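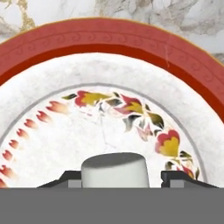

saltmarsh_dan wrote:
I'd have been happier with the Drellum Estuary Day if I'd seen any of the estuary. We got in line for the mud walk at opening, got told it was full, got in line for the touch tank, got told the crabs were on a break. Fair enough, I'd want a break too. But my kids are now under the impression that marine biology is mostly standing behind a stroller.

heronwatch
Reply to saltmarsh_dan
The mud walk was full because you had to reserve it online. It was on the page. Granted, it was on the page under "Accessibility and Parking", where I found it by accident while looking for parking.

saltmarsh_dan
Reply to heronwatch
I read the page. I didn't read the parking part. We came on the bus, as the page told us to.

tidepool_mom
We had a good day, for what it's worth. My daughter is six and she spent most of an hour at the plankton table with a woman who let her find her own copepod in the microscope. It has a name now. I won't share it, out of respect for the copepod.

Agree about the lines though. The attendance number they posted was 2,227 and I believe every one of them was between me and the restroom.

bivalve_bill
2,227 is a clicker count at the gate. My neighbor went out to his car three times for sunscreen, a hat and a different hat, and got clicked every time he came back in. I'm not saying the number is wrong. I'm saying he's four of them.

heronwatch
Reply to bivalve_bill
They gave out hand stamps for exactly that reason.

bivalve_bill
Reply to heronwatch
They did. It was a seal. It washed off at the touch tank, for those of us who reached the touch tank.

kelpie64
I was on the eelgrass table all day, so take this as coming from the other side of the folding furniture. A few things from where I stood.

The mud walk is capped because of the mud. Eighteen people per tide window and then it closes, otherwise you end up with a trench through the same habitat you brought everyone out to admire. We had 80 on the wait list before the gate opened. You could run it all week and still turn people away, and the tide does not do extra shows.

The touch tank rests are real and they aren't negotiable. Shore crabs get handled for a while, then they go back in the shaded tub and a different lot comes out. The mistake was having no sign up. People see a tank with a towel over it and assume we've gone to lunch.

The schedule was bad. I have no defense of the schedule.

saltmarsh_dan
Reply to kelpie64
OK, I take back the crab remark. A sign would have done it. "Crabs resting, back at 1:30" and I'd have gone and looked at your eelgrass.

kelpie64
Reply to saltmarsh_dan
Please do next time. It's a hard sell. It's grass, it's wet, and the whale people next door had an inflatable.

gullible
Can we talk about the inflatable. I like a forty-foot whale as much as anybody but there hasn't been one in the Drellum estuary in my lifetime, and it would have to come in sideways. Meanwhile the Nirden oyster project, which is the one thing happening in our own water, was in a tent behind the food trucks with a generator going. I talked to them for twenty minutes and heard maybe half.

tidepool_mom
Reply to gullible
The whale is why my kid agreed to go. She walked through the whale and came out at the plankton. I'd call that the whale doing its job.

gullible
Reply to tidepool_mom
Then have her come out at the oysters.

tidepool_mom
Reply to gullible
She's six. She looked at the oysters. She said "are they on".

shoreline_pat
I'll be the unpopular one. I think the event has gotten too big for the site. When it was a couple of tents and a seine net, you could ask a question and get the whole answer. Now there's a main stage. I sat through a talk on storm drains with a lapel mic that only picked up the man's shirt, and then somebody raffled off a kayak. I learned a fair amount about the shirt.

The site is a gravel lot and a boat ramp. It didn't grow when the event did.

bivalve_bill
Reply to shoreline_pat
You also complained when it was small. You said, and I remember this because I was holding the other end of the net, that it was a shame more people didn't come.

shoreline_pat
Reply to bivalve_bill
More people. Not all of them.

heronwatch
The obvious fix is two sites. Keep the tents and the whale at the ramp, and run the walks and the seining from Ocampo Point with a shuttle in between. There's parking at Ocampo, there's a restroom, and the mud is better. I sent this in on the feedback form in June, after the planning meeting, and got an automatic message thanking me for my interest in face painting.

kelpie64
Reply to heronwatch
Ocampo did come up. The trouble is the terns. The upper beach is roped off while they're nesting, and the path to the flats goes right along the rope. If the date moved later in the year it might work. I'd support it, but I'd want somebody who knows terns to say so and I know grass.

heronwatch
Reply to kelpie64
Look at my user name and you'll see I'm no help either.

saltmarsh_dan
Does anyone know if the mud walks run outside of Estuary Day? Kids are still asking, and I'd like to get this in before they switch to dinosaurs.

kelpie64
Reply to saltmarsh_dan
Yes, the Zovano Creek group does small ones at low tide. Same cap of 18 people, and it's free. Reserve online, and read the whole page this time. Boots that tie, please. We dug out four slip-ons this year and only three of them have been claimed.

gullible
Reply to kelpie64
What size is the fourth one?

kelpie64
Reply to gullible
Men's eleven, left, green. It's in the eelgrass bin.

gullible
Reply to kelpie64
I'll come by for it.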